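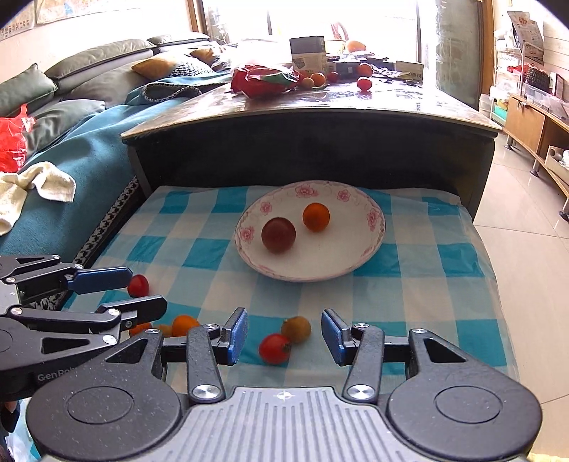 How a robot learns to put away fruit

At the Vesa after-school robot club, kids from 10 to 12 work on one job for the whole season. This year the job is fruit. A robot has to pick up fruit from a table and set it on a plate without squashing it.

Picking up a tomato is easy for you. You look at it, reach out, and your fingers know how hard to squeeze. A robot starts out knowing none of this, and somebody has to show it.

The club does the showing with grippers that you hold in your hand. A gripper has two fingers that open and close. The ones in the picture have blue pads on their fingers. You hold one gripper in each hand and do the job yourself, slowly, while a camera on the gripper records what is in front of it. One turn at the job is called a demonstration.

Club leader Piret Vītola asks the kids to change the table between turns. If the plum is always on the left side of the plate, the robot may learn only that one spot. So the fruit gets moved, and sometimes a cherry tomato takes the place of an orange. A checked tablecloth is good practice too, as the robot has to tell the fruit from the pattern.

The goal is 600 demonstrations by the end of October. The first 100 went slowly. Laine Vaher kept closing the fingers too early, and Sixten Engström kept bumping the plate. Those turns are saved in a separate folder, and the kids talk about what went wrong.

When there are enough good turns, a computer program studies them. It looks for what the hands did each time a fruit was near - where they went, when they closed, when they let go. Then a robot arm tries the job by itself.

Words to know
Gripper: the part of a robot that holds things.
Demonstration: one recorded turn at a job.
Training: the time when the program studies the demonstrations.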